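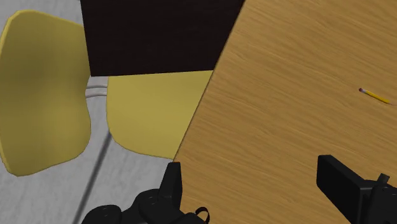

A yellow pencil on the tabletop.

Settling in at Trotorell

I promised at the end of the last newsletter that I would tell you how the move was going, and then June came along and swallowed me whole, so thank you to everyone who wrote to ask whether I was still alive under the boxes. I am, and so are most of the plates. For those of you who joined recently, I ought to say that after many years in a flat in Usham we have taken on a house called Trotorell, up the hill and out of town (it was called that when we came, and none of the neighbours can tell me what it means, though two of them have told me very firmly what it doesn't).

The big thing to report is that I have a room to write in again. I had forgotten what a difference it makes to be able to shut a door! In Usham I wrote at one end of the sofa, or at the table until it was wanted for supper, and I grew quite proud of being able to work anywhere, and I think perhaps I wasn't working as well as I thought I was. Going back over the chapters I wrote there, I can very nearly tell where each interruption came. There is a funeral in the middle of the book which stops dead halfway through the hymn and starts again in a different mood altogether, and I am fairly sure that was the man coming about the boiler.

The room is at the back of the house, upstairs, and was a child's bedroom before us. There were stars stuck on the ceiling, the sort that glow, and I meant to take them all down and have so far taken down the ones I could reach. The wallpaper had to go, I'm afraid. We found another paper underneath it, and another under that, a really lovely faded green with a trellis, and I stood there with the scraper in my hand for ages wondering whether we could save it. We couldn't. I kept a piece the size of a postcard and it is marking my place in the dictionary.

Then there was the question of colour, which took far longer than the painting did. I had tester pots lined up along the skirting board for weeks and went in to look at them at breakfast time, and again at 5 in the afternoon when the sun comes round, and they were never the same twice. In the end we went for a sort of warm oatmeal. My mother's old curtains went up on the same evening, and they are too short by the width of my hand, and I have decided that I like them like that.

Books next. I had sworn to be strict before we moved and give a good many away, and I did fill three boxes for the charity shop, and I am ashamed to say I went back the following week and bought one of them again. The shelves are only up on one side so far. The other side has to wait until the plaster has dried out, so the poetry and everything from S onwards is still in the hall, and we all go past it sideways. I did ask in the last newsletter how you arrange yours, and I had such good letters back. Somebody has hers by the country she was in when she read them. Another reader keeps the ones that made him cry on a shelf of their own, and it is by the back door so that he can go straight out into the garden. I have simply gone for the alphabet, with one low shelf within reach of my chair for the books I can't work without, and that shelf is already full.

You will want to hear about the animals. Mohammed, who as many of you know is a very large ginger cat and came to us with his name, hid behind the washing machine for the first 3 days and would only come out at night to eat. I was so worried about him. Then one morning I heard a thump overhead, went up, and found him stretched out along the windowsill of the new room as if he'd been paying the mortgage on it. He has been there ever since. From the sill he can see the bird table next door, and he makes a small creaking noise at it all through my working hours, and I have got so used to this that I miss it when he goes down for his lunch.

As for the work itself, the new book is creeping along. It still hasn't got a title that anyone but me likes, so for the time being it goes by Jirirura, after the island where most of it happens. I should warn you not to go looking for it on a map. I drew the coast one wet afternoon on the back of an electricity bill, and I have had to be very careful since then about who gets into a boat and where, as I put the harbour on the wrong side for the wind and then grew too fond of it to change it. My plan is to do 10 pages a week now that I have the door to shut. The first week I managed it, the second I put up shelves, and the third I wrote a good deal and crossed nearly all of it out again, though I came away with one scene between the two sisters that I think may be the best thing in the whole book. It is very short. They are only talking about soup.

I still do the first version by hand, for anyone who wondered (several of you do ask), and type it up in the evening. It is slow and my wrist complains, but I hear the sentences better that way, and the bad ones are such a bother to write out that I quite often leave them off halfway.

A couple of bits of news to finish. The reading group will carry on, and those of you near enough to come in person will be very welcome here once there is something to sit on. We begin at 7 in the evening, as always, and the next book is to be a collection of letters, so if you have a favourite please send me the name of it before the end of the month and I'll put them all to the group. The summer short story evening will be in the old hall in Usham again. It has 60 chairs and last year people were standing at the back, so do let me know early if you would like a place kept for you.

And if anyone has a good way of getting old wallpaper paste off a wooden floor, please write. I have tried vinegar, and the room smelt like a chip shop for days.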